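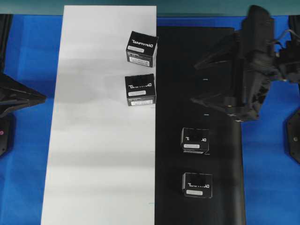

Black on white, black on black: boxes on the two boards at the Drumenbridge lab, with a gripper reaching in from the right.

May
By Dana Waslow

A black box on a white board is an easy thing for a camera to find. A black box on a black board is much harder, and a robot arm that handles the first without trouble will often close its fingers on nothing when it meets the second.

The Dultum project in Drumenbridge has spent the past year on that gap. Its method is simple to set up. Identical cartons go on both boards, the arms are guided through each pick by a person, and the recordings are used to train the controller. What changes from one run to the next is the background.

The group recorded 2,000 picks in all. When every training pick came from the white board, the controller managed 17 percent of its attempts on the black one. Moving just 5 percent of the training picks to the black board raised that figure to 60 percent.

The team thinks the printed labels explain much of the gain — on the dark board, the white lettering and stickers are nearly all the camera has to go on. A follow-up with plain, unprinted cartons is under way at the Kwon workshop across the river.

Success on the white board stayed level throughout. The group has not yet tried shiny surfaces or changed the overhead light, and both are on the list for the next round.

We use cookies to improve your visit. By continuing to read, you accept our cookie policy.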